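What Is Inside Your Blood?
February 25, 2024
By Blair Jardine
Print | E-mail

Your blood looks like simple red water, but it is full of very small living parts. They are called cells. They are so small that you need a microscope to see even one of them.

There are three main kinds. The red cells carry oxygen from your lungs to all the other places in your body. The white cells fight germs. The third kind are the platelets, and they help to close a cut, so that you stop bleeding when you fall and scratch your knee.

All these cells get old, and then the body must make new ones. Where does it make them? Inside your bones! In the middle of many bones there is a soft part with the name bone marrow. You can think of it as a bakery that works day and night and never shuts its door.

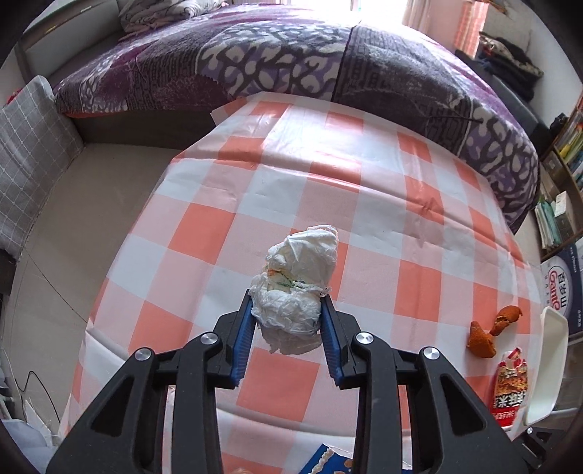

Sometimes the bakery makes a mistake. It begins to make white cells which do not grow up properly and cannot fight germs. They take the place of the good cells. This illness is called leukemia. A child who has it can feel very tired, or get bruises easily, or have a fever that comes back again and again.

It is not a child's fault to get leukemia. You do not get it from eating sweets or from being naughty, and you cannot catch it from a friend. You can sit next to a sick friend and play a game together - but if you have a cold, please wait until you are well, because your friend's body cannot fight germs so strongly now.

Doctors treat leukemia with strong medicines. The medicines can make the hair fall out for a time. Usually it grows again, and sometimes it comes back more curly than before.

Some children also need new bone marrow cells from another person, who is called a donor. The donor's cells go into the child through a thin tube, and they find their own way into the bones. Then everybody has to wait some weeks while the new cells start their work.

If you have a question about your blood, you can ask your doctor or nurse at your next visit. They like to get questions from children.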